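식탁보를 걷지 않는 집

식탁 정리 이야기를 듣겠다고 찾아간 집에서 제일 먼저 들은 말은 "아직 안 치웠어요"였다. 현관에서 슬리퍼를 내주면서도 그 말을 했고, 주전자에 물을 올리면서 한 번 더 했다. 4월 6일 오후였고, 창을 조금 열어 두어도 괜찮을 만큼 날이 풀려 있었다. 나는 속으로 잘됐다고 생각했다. 다 치운 식탁에서 치우는 이야기를 듣는 것만큼 싱거운 일도 없으니까.

집주인은 동네 소식지 Tindum에 살림 이야기를 쓰는 분이다. 이름은 글에서 빼 달라고 하셔서 여기서는 그냥 집주인이라고 부르겠다. 오래 읽은 독자라면 말투만 보고도 누군지 아실 것이다. 멸치 육수 내고 남은 다시마로 무엇을 할지를 가지고 글 한 편을 다 쓰는 바로 그분이다. 연재에 식탁이 하도 자주 나와서 한 번은 그 식탁에 앉아 보고 싶었고, 전화를 드렸더니 선선히 오라고 하셨다. 다만 오기 전에 점심은 먹고 오라고, 그날은 차밖에 없다고 하셨는데 막상 가 보니 삶은 고구마가 있었다.

"우리 집은 식탁이 제일 바빠요. 밥도 먹고, 우편물도 뜯고, 애들이 오면 과자도 여기서 뜯고. 거실에 앉을 데가 없는 것도 아닌데 다들 꼭 여기로 모여요. 그러니까 하루가 끝나면 식탁에 하루가 다 있는 거예요. 뭘 먹었는지, 누가 왔다 갔는지."

식탁은 원래 밑에 다른 것을 깔던 자리였다고 한다. 지난 12월에 무릎이 아파 한동안 집에만 있었는데, 부엌이 너무 어두워 보여서 환한 천을 하나 사 오게 시켰다는 것이다. 딸이 Grevlow라는 천 가게에서 골라 왔고, 처음에는 마음에 들지 않았다고 했다.

"분홍색이래서 아이고, 했지요. 내 나이에 무슨 분홍이냐고. 그런데 깔아 놓고 이틀 지나니까 없으면 허전하겠더라고요. 꽃도 요란하지 않고, 멀리서 보면 있는지 없는지 모르겠고. 가운데만 갈색으로 콕 찍혀 있는 게 나는 좋아요."
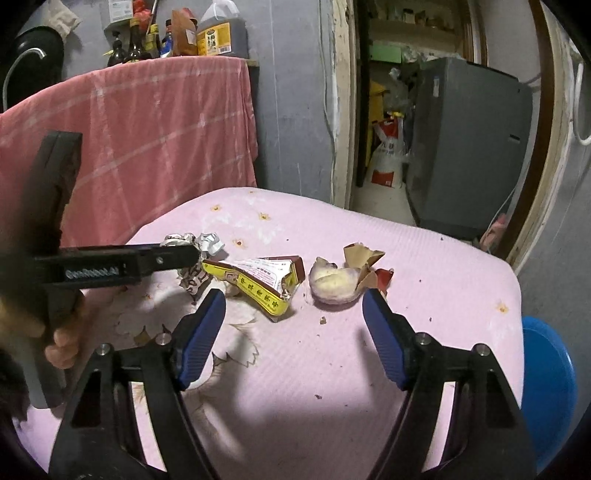 그래서 식탁보를 깔고 나서 치우는 방법도 바뀌었느냐고 물었더니, 집주인은 한참을 웃었다. 방법이랄 것도 없고 순서만 있다고 했다. 젊을 때는 저녁을 먹고 나면 식탁에 있는 것을 한꺼번에 휩쓸어 쟁반에 담고, 쟁반을 싱크대에 내려놓고, 거기서부터 다시 나누었다. 그러면 결국 두 번 일하는 셈이었다고 한다. 젖은 그릇 옆에 과자 봉지가 눌어붙고, 종이 상자는 물을 먹어 흐물흐물해지고, 그걸 손가락으로 집어내다 보면 짜증이 났다.

"지금은요, 마른 것부터 해요. 마른 것은 식탁에서 끝내고, 젖은 것만 싱크대로 가요. 포장지, 종이, 부스러기, 이건 다 마른 거잖아요. 한쪽으로 죽 몰아 놓고 앉아서 하나씩 집는 거예요. 앉아서 해야 돼요. 서서 하면 급해져서 또 쓸어 담게 되거든."

앉아서 하라는 말은 그날 여러 번 나왔다. 집주인은 의자를 살짝 당겨 앉더니 손날로 식탁보 위를 쓸어 보였다. 두께가 있는 천은 세게 밀면 천이 같이 따라오기 때문에, 한 손으로 가장자리를 잡고 다른 손으로 천천히 밀어야 한다고 했다. 나는 시키는 대로 따라 했다가 식탁보를 반 뼘쯤 끌고 갔고, 집주인은 "처음엔 다 그래요" 하면서 다시 펴 주었다.

분리배출 이야기로 넘어가자 말이 조금 빨라졌다. 비닐 포장은 비닐끼리, 종이 상자는 펴서 종이로. 여기까지는 누구나 아는데, 겉은 종이 같고 속은 번쩍거리는 것들이 늘 골치라고 했다. 찢어 보면 안다고 해서 찢어 보지만 찢어도 모를 때가 있단다.

"그럴 땐 옆으로 빼놔요. 모르는 것끼리 모아 두는 자리가 따로 있어야 해요. 그걸 그 자리에서 결정하려고 하면 치우는 게 멈춰요. 내가 예전에 포장지 하나 들고 앞뒤로 글씨 읽다가 국을 태웠어요. 글씨는 또 왜 그렇게 작은지."

모르는 것들은 작은 통에 두었다가 분리배출 안내문을 볼 때 한꺼번에 확인한다. 통은 원래 쿠키가 들어 있던 것으로, Hsiao 찻집에서 선물로 받았다고 했다. 쿠키 맛이 어땠는지를 꽤 자세히 들었지만 지면이 모자라 줄인다. 생강이 들어갔고, 집주인은 좋아하고 남편분은 싫어한다는 정도만 적어 둔다.

나는 집에 있는 물티슈 이야기를 꺼냈다. 우리 집은 식탁에 뭐가 떨어지면 일단 물티슈부터 뽑는다고 고백하듯 말했더니, 집주인이 손사래를 쳤다.

"부스러기에 물이 닿으면 그때부터 얼룩이에요. 천이면 더하고요. 마른 건 마른 채로 보내 줘야 해요. 다 집고 나서, 쓸고 나서, 그다음에 눌러 닦는 거예요. 문지르지 말고 꾹 눌러서."

그러면서 일어나 가스레인지 쪽으로 가 주전자를 한 번 들어 보고 다시 앉았다. 부엌은 넓지 않다. 조리대와 식탁이 가까워서 사람 둘이 서면 서로 어깨를 비켜 줘야 하는 정도인데, 집주인은 이 거리가 마음에 든다고 했다. 전에 살던 집은 부엌이 훨씬 컸고, 그릇 하나 갖다 놓으려면 몇 걸음씩 걸어야 해서 자꾸 식탁에 쌓아 두게 되었다는 것이다. 그 집 주소가 1607호였다며, 아직도 택배를 시킬 때 손이 먼저 1607을 누른다고 했다. 한번은 정말로 그리로 과일 상자가 가서 새로 이사 온 분과 나눠 먹은 적도 있다고.

"그 집 살 때는 식탁에서 밥을 먹으려면 먼저 자리를 파야 했어요. 파헤쳐서 그릇 두 개 놓을 자리를 만드는 거지. 지금은 좁으니까 오히려 못 쌓아요. 쌓으면 지나다닐 수가 없으니까."

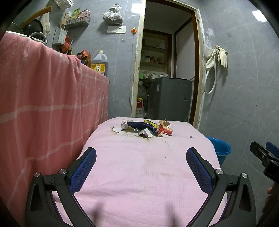
천에 대한 이야기를 더 듣고 싶었다. 집주인은 부엌에서 쓰는 천은 다 꺼내 놓고 쓴다는 주의다. 서랍에 넣어 두면 아끼게 되고, 아끼면 누레진다고 했다. 조리대에 길게 늘어뜨린 산호색 줄무늬 천만 해도, 접어 두고 손님 올 때만 꺼내던 시절이 있었는데 이제는 그냥 그렇게 걸쳐 두고 산다. 벽에 건 희끄무레한 천도 마찬가지다. 색을 맞춘 것이냐고 물으니 분홍 옆에 붉은 것이 와서 따뜻해 보이면 됐지 뭘 더 맞추느냐는 대답이 돌아왔다. 식탁보에 옅은 갈색 얼룩이 하나 있는 것도 굳이 감추지 않았다. 내가 먼저 물을까 말까 망설이고 있는데 집주인이 손가락으로 그 자리를 톡톡 두드렸다.

"이거요? 대추차예요. 내가 그랬어요. 처음엔 여기다 화분을 올려놨어요, 안 보이게. 그런데 화분을 올려놓으니까 밥 먹을 때마다 치워야 하잖아요. 얼룩 하나 때문에 화분을 하루에 몇 번씩 들었다 놨다 한 거예요. 그러다 내가 지금 뭐 하나 싶어서 화분은 베란다로 보냈어요."

베란다로 간 화분은 잘 자라고 있다. 일어나서 보여 주신다기에 따라가 봤는데, 잎이 반질반질하고 흙도 촉촉했다. 베란다에는 빨래 건조대와 종이 모으는 상자가 있었고, 상자 안에는 납작하게 편 것들이 차곡차곡 세워져 있었다. 상자는 꽉 차기 전에 비운다고 했다. 꽉 채우면 무거워서 내려가기가 싫어지고, 싫어지면 하루를 미루고, 그 하루가 한 주가 된다고.

식탁으로 돌아와 시간이 얼마나 걸리는지 물었다. 하루 한 번, 저녁 먹고 나서 20분이라고 했다. 나는 그보다 훨씬 짧을 줄 알았다고 솔직히 말했다.

"치우는 건 금방이에요. 나머지는 앉아 있는 시간이지. 하나 집고, 차 한 모금 마시고, 남편이 텔레비전 보다가 뭐라고 하면 대꾸해 주고. 그걸 다 쳐서 20분이에요. 빨리하려고 들면 더 빨리할 수 있는데 그러면 내일 또 하기가 싫어요. 사람 마음이 그렇더라고요."

남편분도 같이 치우시느냐는 질문에는 잠깐 뜸을 들였다. 남편분은 봉지 접기 담당이다. 그런데 봉지를 세모로 접기 시작하면 한 장에 너무 정성을 들여서, 옆에서 보고 있으면 속이 탄다고 했다. 게다가 접어서 내놓으면 고르기가 어렵다는 얘기를 들은 뒤로는 접지 말고 펴서 모으기로 했는데, 손에 익은 버릇이라 그런지 아직도 한 번씩 주머니에서 세모가 나온다고.

"빨래하려고 바지를 털면 거기서 거의 2년 전 것 같은 봉지가 나와요. 그것도 얼마나 곱게 접었는지 몰라. 버리려다가도 한 번 쳐다보게 돼요."

아이들이 왔다 간 날은 어떠냐고도 물었다. 손주들은 과자를 뜯으면 꼭 끝을 길게 찢어서, 봉지 하나에서 조각이 여럿 나온다. 큰 것은 눈에 보이니 괜찮은데 가늘게 찢긴 조각이 문제다. 슬리퍼 바닥에 붙어 안방까지 가기도 하고 식탁보 주름 사이에 들어가 숨기도 한다. 그래서 아이들에게는 잘게 찢지 말고 한 번에 쭉 뜯으라고 가르치는데, 가르친 날만 그렇게 한다.

"그래도 뭐라고 안 해요. 와서 먹고 가는 게 어디예요. 우리 큰애는 어릴 때 내가 흘리지 마라, 흘리지 마라 해서 지금도 과자를 싱크대 앞에 서서 먹어요. 다 큰 어른이. 그거 보면 미안하더라고."

그 말을 하고 집주인은 고구마 껍질을 벗기기 시작했다. 나도 하나 벗겼다. 껍질은 접시에 모으라고 해서 접시에 모았고, 젖은 것이니 이건 싱크대로 가는 거냐고 했더니 벌써 배웠다며 좋아하셨다.

식탁보를 빨 때는 어떻게 하느냐고 마지막으로 물었다. 털고, 미지근한 물에 담갔다가, Vundport 세제를 조금만 풀어 손으로 주무른다고 한다. 세탁기를 못 믿어서가 아니고 천이 물을 먹는 걸 보는 게 좋아서란다. 널 때는 결을 손바닥으로 펴서 널고, 다림질은 하지 않는다. 마를 동안에는 맨 식탁에서 밥을 먹는데, 그런 날은 식구들이 이상하게 말수가 준다고 했다.

"그릇 내려놓는 소리가 크게 나서 그런가 봐요. 천이 있으면 소리가 좀 죽잖아요. 그래서 아침 일찍 빨아요. 저녁 전에는 다시 깔려고."

일어서려는데 집주인이 신문지에 고구마를 싸 주었다. 신문지는 나중에 종이로 내놓으면 되고, 고구마 물이 배었으면 그냥 버리라고 현관까지 따라 나와 일러 주었다. 버스에서 펴 보니 네 귀퉁이가 반듯하게 접혀 있었고, 고구마는 집에 닿을 때까지 따뜻했다.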